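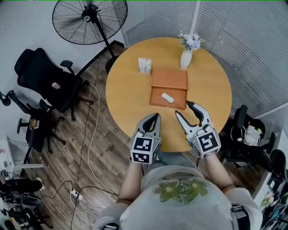
The round table, honey-orange top

Workwood Community Help > Finishes and Care

Wax over old varnish on a round dining table – good idea or a mess waiting to happen?
Posted by Niazi

Hi everyone! I've fallen completely in love with looking after old furniture this year and I have a question about our dining table. It's a round one we bought secondhand in August, and I adore the color, so stripping it is out. The finish feels sound to me, just a bit dull where the four of us eat, and there's a faint white ring from a mug that shows up when the evening light comes in low.

I have a tin of Kivora paste wax left over from doing a bookshelf (which came out gorgeous, I keep stroking it when I walk past). Can I put the same wax straight on the varnish? Will it do anything for the mug ring, or do I need to deal with that first? And how long should I leave it before we eat on it again? The tin only says "allow to dry" and my label is half torn off.

I should add that I don't know for certain it's varnish. It could be lacquer. The seller just said "it's finished."

Flumier
Yes, you can wax over it, and you're going to enjoy this, dining tables are so satisfying! Wax sits on top of varnish or lacquer perfectly well as long as the surface is clean. It won't fix the ring though, so do that first.

Start with a wipe-down using warm water and a drop of dish soap on a well wrung cloth, then a second cloth with plain water, then dry it right away. If the cloth comes up brown, keep going. Old tables collect a lot of kitchen grease and hand grime, and wax on top of that goes streaky.

For a white ring, try the gentlest thing first. Lay a dry cotton dish towel over it and pass a warm iron across for a few seconds, no steam, then lift and look. White usually means moisture trapped in the finish and it will often fade with a little heat. Dark rings are a different story – those have gone down into the wood.

Then wax. Put on much less than you think, working in small circles, and wait until it goes hazy before you buff. I leave mine 18 hours after buffing before plates go on it, so I do it after dinner and we eat on the couch the next day until late afternoon.

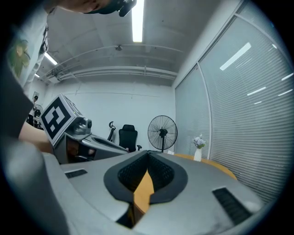
Bramble_Lane
I'd find out what the finish is before going near it with an iron! Lacquer can soften with heat and then you've got towel weave printed in your tabletop (ask me about my nightstand). Dab a little denatured alcohol on the underside with a cotton swab. If it goes sticky quickly it's probably shellac, and lacquer thinner on another hidden spot will soften lacquer. Varnish mostly shrugs at both. Open a window for this.

Also, if the dullness is fine scratches, wax only hides them for a few weeks. I've had lovely results with 1000 grit paper used wet, super light pressure, before waxing. Keep away from the rim, the finish is always thinnest there and you go through it so fast.

tablefan57
just use coasters lol. my mom rubs mayo on rings and it works great

Niazi
Thank you all so much! Testing the underside tonight, and I've ordered a proper buffing cloth because I got carried away. Flumier, did you mean the wax goes on with a cloth or a brush? I did the bookshelf with an old T-shirt.

Flumier
Old T-shirt is perfect, brushes are for carved bits.

Related in Finishes and Care
Can you put varnish over wax later on?
Sticky patches on a kitchen table in humid weather
Telling shellac from lacquer
Best cloth for buffing paste wax
Dark ring under a plant pot

We use cookies to keep you signed in and remember your settings. Accept all | Manage choices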